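Home | News | Features | Research | Events | Subscribe

Two Arms, One Handle: Teaching Machines to Share a Load

Most of what a household robot is asked to do in a laboratory can be done with one arm. Putting away a cup, closing a drawer and wiping a surface are all tasks in which a second arm is either idle or repeats the work of the first. The Plellton Institute has spent the past year on the smaller group of tasks in which both arms must hold the same thing at the same time, and on the question of how such tasks should be taught.

The work is carried out under a programme named Setusum, led by Samah Tazi. Its first full report was released to partner laboratories on 10 July 2023 and sets out a method of training in which each recorded demonstration is divided into stages before any learning takes place. The stages are approach, contact, lift and carry. A separate measure of success is kept for each of the 4.
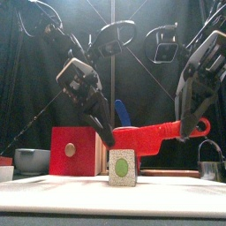 The difficulty of shared holding begins before anything leaves the table. When one arm touches an object, the object may shift, and the second arm must then correct its own path. Earlier systems tested at the Institute treated the two arms as separate learners and left each to make its own correction, with the result that they often corrected against one another. Under the Setusum method, neither arm is permitted to close fully until both have reported contact or near contact. The position of the red plastic piece, with a black finger set down near the handle end and another close to its opposite side, is typical of what the report calls the contact stage. It is also the stage at which the greatest number of failures was recorded. Objects standing near the target add to the problem, as a fingertip must reach its place without disturbing them.

The training set consists of 986 demonstrations, gathered over 14 weeks by operators who guided both arms by hand controls. The Institute chose ordinary household goods for the purpose, and the layout of the table was altered between sessions so that the system could not rely on a remembered position. Demonstrations in which the operator made a mistake and recovered were kept. The report argues that these were of particular value at the contact stage, where a clean example gives the system little guidance on what to do when the object moves.

Training was carried out on computing equipment supplied by Nirnex, an industrial partner in the programme. The trained system was then tested on 40 arrangements of the table that did not appear in the demonstrations. It completed all four stages in a little under three quarters of these. A comparison system, trained on the same demonstrations without division into stages, completed fewer than half. The report notes that the gap was widest for long, light objects, which turn easily in the grip when the two arms rise at different speeds.

In the lift stage, therefore, the arms are governed by a shared target for the object itself. The system estimates where the object ought to be a short time ahead and works back to the movement required of each arm. If the estimate becomes uncertain, both arms slow together. The report accepts that this makes the lift slower than an operator would make it, and gives the matter as a subject for further study. 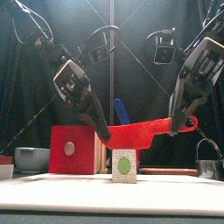
Probert, in a written response circulated with the report, questioned whether the division into four stages would hold for tasks in which the grip must change during the carry, and asked that such tasks be included in the next round of tests. The response welcomed the decision to publish results for each stage separately, but described the present set of objects as too rigid to support general claims, and suggested that cloth and soft packaging be added.

The Institute has accepted both points. Tazi said that a fifth stage, covering the change of grip, was already being drafted, and that soft objects would follow once the contact measure had been revised. In their present form the rules for contact assume that an object pressed on one side will move as a whole, and this cannot be assumed of a folded towel.

A second period of recording is due to begin in September. The demonstrations and the stage labels will be made available to other laboratories on request, together with a guide to the labelling procedure.

Contact the editors | Copyright Plellton Institute. All rights reserved. | Back to top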